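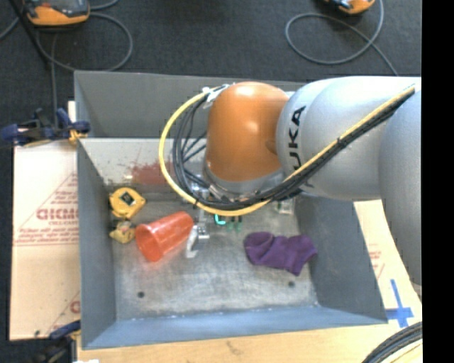
Ich hab's gestern beim Bäcker gehört und gleich nachgefragt: Die Stadtbücherei macht ab Januar 2025 auch samstags auf, und zwar bis 16 Uhr! Für mich ist das super, unter der Woche schaffe ich es nach der Arbeit nie rechtzeitig hin. Lorna Mercado von der Ausleihe hat mir erzählt, dass außerdem 256 neue Bücher im Regal stehen, darunter viele Krimis (endlich!). Der Jahresausweis kostet weiterhin 20 Euro, Kinder zahlen nichts. Nur der Kopierer bleibt wohl bis Juli kaputt.

Diese Website verwendet Cookies. Mehr erfahren | Akzeptieren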